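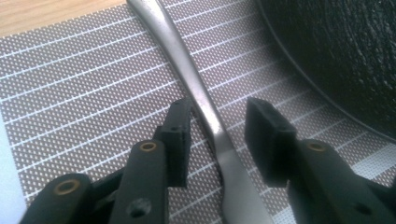

**Placemat** – a flat piece of material laid on the table at each person's spot, under the plate and the silverware. I've kept this entry on the Ekham household wiki going since June, and I'm still adding to it whenever I find a new kind (my cupboard is getting silly!).

## What it's for

Mostly it saves the table from crumbs, drips and scratches. It also shows everybody where to sit, so I lay mine out before anything else and then put the forks and spoons on top.

## Woven kinds

Woven mats are my favorites by a mile. They can be cotton, paper, grass, or vinyl yarn, and each one acts differently at the table. Grass ones look lovely but shed little bits, while vinyl ones shrug off spaghetti sauce. I bought a set of 6 at the Prurkgate market and they still lie flat, though one has a loose corner I keep meaning to stitch.

## Silverware on a mat

In a standard American setting the fork goes left and the knife and spoon go right, handles toward the diner. A thick weave keeps metal handles from clattering, and it stops them from sliding around too – handy if your table wobbles like mine does.

## Cleaning

Shake it outside first. Vinyl gets a wipe with a soapy cloth, cotton can usually go in the washer, and grass should never be soaked. Store them flat, please! Rolled ones curl up at the ends for days.

*Last edited Sep 18, 2022*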